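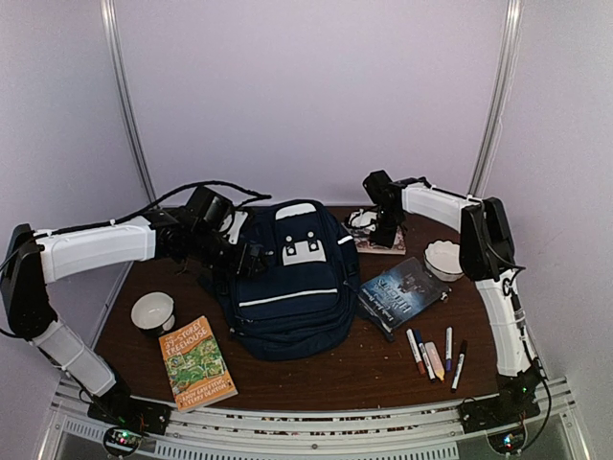
How often does a waxed canvas backpack need re-waxing?

Once a year suits a pack in regular use, and every second year suits one that spends most of its time on a hook. Check the fabric before going by the calendar. Flick water on the top panel and the shoulder seams. If it beads and rolls off, leave the pack alone. If it darkens the cloth within a minute, the wax has worn through and the pack is due.

These steps apply to cotton canvas that was waxed by the maker. Do not use them on nylon or polyester, which need a spray-on or wash-in treatment.

What you need

One 80 g bar of fabric wax (Grakier and Okabe both sell a paraffin and beeswax blend)
A stiff nylon brush
A hair dryer or heat gun with a low setting
Two lint-free cloths
Old newspaper or a drop sheet

Cleaning

Empty every pocket and turn the main compartment inside out over a bin. Brush off dry dirt, working from the top down. Mud should be left to dry fully before brushing.

Sponge any marks with cold water only. Detergent strips wax and leaves a residue that stops the new coat from bonding. Never put the pack in a washing machine. Hang it open in the shade until the padding in the straps is dry, usually overnight in summer and up to 4 days in July.

Waxing

1. Leave the bar somewhere warm for an hour so it softens at the edges.
2. Rub the wax onto one panel at a time with short, firm strokes. Aim for a thin, slightly cloudy film.
3. Use the corner of the bar along the seams and pass over each one twice.
4. Warm the panel with the dryer, keeping it moving, until the cloudiness disappears into the cloth.
5. Wipe off the excess while the fabric is still warm.

Keep wax off zips, mesh and the back panel. Wax on the back panel will transfer to clothing. Leather trim takes its own conditioner, applied after the canvas has cured.

Curing

Hang the pack in a ventilated room for 2 days before loading it. A faint tackiness in that period is normal. If it persists, the coat is too thick. Reheat the panel and wipe it again with a clean cloth.

Colour change

Fresh wax darkens canvas by a shade or so. The Fluvberg tan goes noticeably browner, while charcoal and navy barely shift. Test the underside of the lid flap first.

Page maintained by Cleiton Seixas. Corrections for the Tratanari roll-top model, which has a bonded lining, are still being written up.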